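Stop making me download an app to park the car

Monday, March 20, 2023

Right. Third time this month. Pouring down, two bags, a child who needs the loo, and the car park machine has a bin liner over its head and a sticker telling me to get the app.

Which app? Well. Depends which side of the road you're on. Council car park, Kiveo. The one behind the shops, Cedel. The station was Cedel until December and is now something called Broko, which wanted my date of birth. To park. For 2 hours.

I'm not against phones. I've got one, I'm typing this on it, hence the spelling. Banking on it, fine. Train tickets, lovely. What I'm against is the quiet taking away of the other way of doing things. Coins went first. Then the card slot. Then the machine itself, and all you've got left is a pole with a number on it and good luck if there's no signal, which in our town there isn't, not down by the river anyway.

My neighbour Jacobus Mthembu is 80. Drives beautifully, better than me. Has a phone that makes phone calls. He has stopped going to the Thursday market becuase he can't pay to park at it. He rang the number on the sign once and was asked to key in his registration using the letters on the buttons, gave up at the second go, drove home. Got a fine all the same. He was in the bay for 16 minutes, every one of them spent trying to pay!

He paid the fine by cheque, by the way. They took that quick enough.

And the answer you get, if you write in, is always choice. Customers have told us they want choice. Fine, so give us some. A slot for coins is a choice. A person in a hut is a choice. Three apps that don't talk to each other, each holding my card details, each sending me a cheery message on my birthday, I don't know what you'd call that.

Then there's the money. Convenience fee. Text reminder fee, already ticked, you have to go and untick it. I went back through my statements last night (sad, I know) and it came to 127 little charges, pennies most of them, on top of the actual parking. You'd never stand at a machine and feed it an extra coin for the pleasure of using the machine.

Someone will say machines get broken into and cost a fortune to empty. Probably so. Street lights cost a fortune too. Some things you just pay for, so that everybody can use them, including people with a flat battery or cold hands or no bank card. Adams, the old hardware shop on the corner, still has a till drawer and takes whatever you hand over, and there's a queue out the door of a Saturday.

What I'd ask for isn't much. One machine per car park that takes coins and cards. Kept working. If it's broken, parking is free till it's mended, and I bet it would get mended sharpish. And if we must have apps then one for the whole county, so I'm not stood in the rain trying to remember which password has the exclamation mark in it.

The council is taking comments until the end of the month. There's an online form. Naturally. But you can also write to them, on paper, at the town hall, and I'd suggest you do, lots of you, in big envelopes. I'm taking Jacobus's letter in with mine.

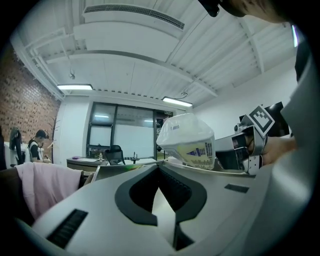
We'll be going on the bus, mind. It still takes cash, for now, and it stops right outside teh door.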